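Games table: what's out in February

The games table at the Itholm community house has a new cover, a checkerboard and a few odds and ends for people who like to invent their own rules.
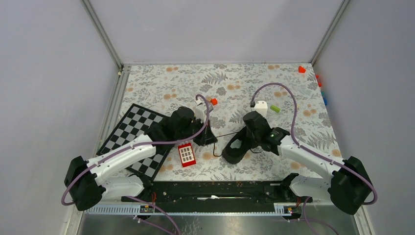

New cover

The old green cloth went to the rag box last month. Its replacement has gray fern and leaf motifs with pale orange dots on an off-white background. Saadet Türkmen chose it from the roll ends at Trevier and paid 9 dollars for the piece. Please use a coaster. Spills should be wiped up right away with the cloth from the kitchen, and no spray cleaner, please – it took the color out of the last one.

Checkers

The black-and-white board stays on the table through the end of the month. Checkers are in the tin on the shelf by the door. Three of the dark pieces have been missing for a while, so there are buttons in the tin to fill in. If you find a checker at home in a coat pocket, drop it in the return box at the front desk. Beginners can come at three in the afternoon, when Saadet is usually there to go over the rules.

Loose pieces

We also have a red block printed with a white grid of small squares, and a small orange-red cube. They didn't come with a game. The younger players have been using the block as a hotel and the cube as a taxi, and there is a sheet of rules in the tin if you want to try it. It takes two to six players and runs long. The rules on the back, in pencil, are for the shorter version.

Wanted

We could use a second checkerboard, a sand timer and a deck of cards with all the cards in it. Jigsaw puzzles are full up for now – the Zerkau branch is still taking them. Donations can be left at the desk until six in the evening. Please tape the boxes shut and write on the lid if anything is missing.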